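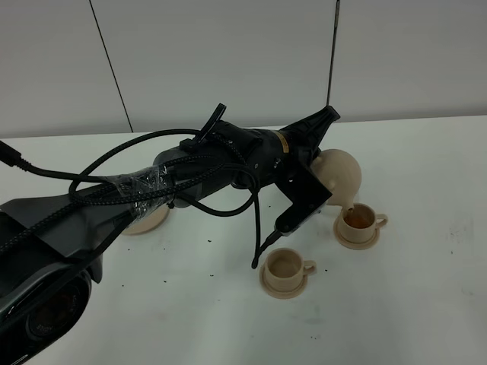
## Stoneware tea sets: stock, care and the April firing

The beige tea range is back on the shelf at the Pelen shop. The kiln at Ludholm finished its last glaze firing in April, and 537 sets passed inspection. Each set consists of one round-bodied teapot and 2 cups with saucers. Extra cups and saucers are sold singly, and an extra saucer is deep enough to hold a used tea bag or a couple of small cookies.

**Capacity.** The pot holds 771 ml to the underside of the lid. Working capacity is lower. Fill it to the base of the inner rim and stop there — above that line, tea reaches the lid seat when the pot is tilted and will run down the outside of the spout. One working fill serves four cups at normal depth.

**Pouring.** The spout on this batch was trimmed at a steeper angle than on the previous one, and the lip was left sharper under the glaze. In shop tests it cut off cleanly at medium flow. At very slow flow it can still drip, as most round pots do. Start the pour close to the cup, tilt steadily, and bring the pot level in one movement. For an even brew across several cups, pour a little into each, then go back along the row in reverse order. Teas that steep fast, such as broken-leaf black, show the difference most.

**Cups and saucers.** The cup handle is small and sized for two fingers. Customers with larger hands may prefer to lift the cup by the rim and handle together. The saucer well has been widened slightly, so cups from the older batch will sit in the new saucers with a little play. New cups do not fit the old saucers.

**Glaze.** The color comes from a satin glaze supplied by Reuter, applied by dipping and fired once. It is the same recipe as before, but the shade varies a little with position in the kiln. We match sets before boxing. Single cups are not matched, so bring one of your own if shade matters to you.

**Care.**

- Warm the pot with hot tap water before adding boiling water.
- Rinse after use. Black tea left overnight leaves a ring at the waterline.
- Remove rings with baking soda and a damp cloth. Do not use steel wool.
- The dishwasher is fine for cups and saucers. Wash the pot by hand, and clear the strainer holes with a soft bottle brush.
- Dry the pot upside down with the lid off.

**Replacement lids.** Lids are ground to fit their own pot. If yours breaks, send the inside diameter of the opening, measured at two points at right angles, and the Pamard workshop will grind a blank to size. Allow three weeks. Lids from the first series have a different flange and can no longer be supplied.

**Next firing.** The mailing list now goes to over 2,049 addresses, and reservations for the next batch open to it first. Reply with the number of sets and whether you want pickup at Pelen or delivery. Payment is taken when the boxes are packed.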